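Bildergalerie: Tischroboter im Lehrlabor – Grundlagen der Beschaffungsplanung

Limeck Bildungszentrum für Automatisierung
Startseite / Labore / Ausstattung / Bildergalerie
Stand: 1. Mai 2020

Das Lehrlabor Handhabungstechnik soll im kommenden Haushaltsabschnitt um weitere Arbeitsplätze mit kleinen Roboterarmen ergänzt werden. Die Galerie richtet sich an die Fachbereiche, die ihren Bedarf bis Oktober anzumelden haben, sowie an die kooperierenden Schulen, die eine eigene Anschaffung prüfen. Gezeigt wird die Arbeit an einem Platz mit einem Tischroboter der kleinen Klasse. Die Texte zu den Aufnahmen benennen die Positionen, die in den Anmeldungen der vergangenen Jahre häufig unvollständig oder gar nicht aufgeführt waren.

Ansprechpartner für alle Fragen zur Bedarfsanmeldung ist Nipon Ruangrit, Referat Laborausstattung, Zimmer 125.

Aufnahme 1: Greifen und Ablegen

Der Greifer hält einen grünen Würfel über dem Tisch, darunter steht ein offener Karton. Für Grundübungen im Greifen und Ablegen genügen einfache Gegenstände und Behälter. Verbrauchs- und Übungsmaterial wird deshalb über die laufenden Mittel des Fachbereichs abgerechnet und ist in der Anmeldung nicht gesondert auszuweisen. Anders verhält es sich mit der Greifeinheit: Finger und Servos unterliegen im Lehrbetrieb dem Verschleiß und sind als Ersatzteilsatz je Arbeitsplatz mitzubestellen.

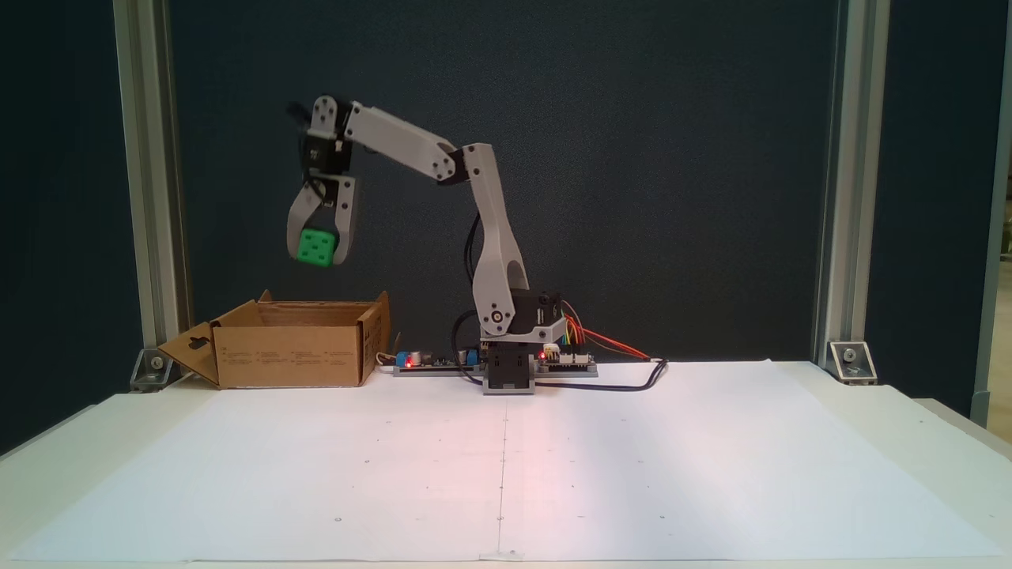
Hinweise zur Kalkulation

Grundlage der Planung ist der vollständige Arbeitsplatz. Die Angebote der Lieferanten beziehen sich in der Regel nur auf den Arm mit Netzteil. Gestell, Hintergrund, Tischfläche, Steuerplatinen und Verkabelung sind in eigenen Positionen zu erfassen, auch dann, wenn sie aus vorhandenen Beständen entnommen werden.

Für die laufende Planungsrunde liegen drei Angebote vor. Wustolent bietet einen Bausatz ohne Montage zum Stückpreis von 299 Euro an. Ratanaporn liefert vormontierte Arme einschließlich Servotreiber und gewährt ab 20 Stück einen Nachlass, dessen Höhe noch verhandelt wird. Das Angebot der Firma Foritz umfasst den kompletten Platz mit Profilrahmen und Rückwand zum Preis von 1881 Euro. Ein unmittelbarer Vergleich der Beträge ist wegen des unterschiedlichen Lieferumfangs nicht zulässig. Die Fachbereiche werden gebeten, das beim Referat erhältliche Kalkulationsblatt zu verwenden, in dem Montagezeiten und Eigenleistungen der Werkstatt getrennt ausgewiesen werden.

Bei Bausätzen ist zu beachten, dass gedruckte Teile im Haus nachgefertigt werden können. Die Druckzeiten sind mit der Werkstatt abzustimmen – eine nachträgliche Berücksichtigung im laufenden Semester ist nicht vorgesehen.

Aufnahme 2: Platz, Elektronik und Leitungsführung

Die Steuerplatinen liegen zu beiden Seiten des Sockels, die Leitungen werden offer am Arm entlang und über den Tisch geführt. Auf der Papierauflage liegt ein grüner Würfel mit Augen. 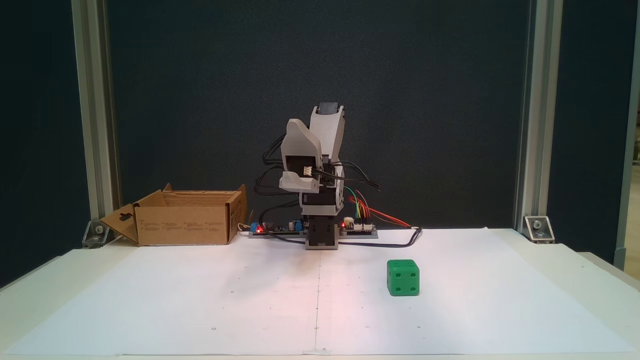
Für die offene Anordnung der Elektronik spricht, dass Anschlüsse im Unterricht gezeigt und einzelne Leitungen rasch getauscht werden können. Soll der Platz dagegen auch außerhalb betreuter Zeiten genutzt werden, sind eine Abdeckung der Platinen und eine feste Leitungsführung einzuplanen. Beides ist in keinem der drei Angebote enthalten. Die Werkstatt erstellt auf Anfrage eine Kostenschätzung, die der Anmeldung beizufügen ist.

Ebenso ist der Platzbedarf zu prüfen. Maßgeblich ist die Stellfläche des gesamten Rahmens zuzüglich des Bewegungsraums für die Studierenden. Räume, in denen bereits Messplätze untergebracht sind, kommen nur nach Rücksprache mit der Gebäudeverwaltung in Betracht. Stromanschlüsse sind je Arbeitsplatz vorzusehen; Mehrfachsteckdosen auf dem Boden werden bei der Abnahme beanstandet.

Weiteres Verfahren

Die Anmeldungen werden nach Eingang auf Vollständigkeit geprüft und anschließend dem Haushaltsreferat vorgelegt. Anmeldungen ohne Angaben zu Ersatzteilen, Werkstattleistungen und Stellfläche werden an den Fachbereich zurückgegeben. Kooperierende Schulen reichen ihre Unterlagen formlos ein und erhalten auf Wunsch einen Besichtigungstermin im Lehrlabor.

Über die Auswahl des Lieferanten wird nach Abschluss der Bedarfserhebung entschieden. Bis dahin sind Einzelbestellungen aus Mitteln der Fachbereiche nur mit Zustimmung des Referats Laborausstattung möglich.

Zurück zur Übersicht Labore
Kalkulationsblatt anfordern
Kontakt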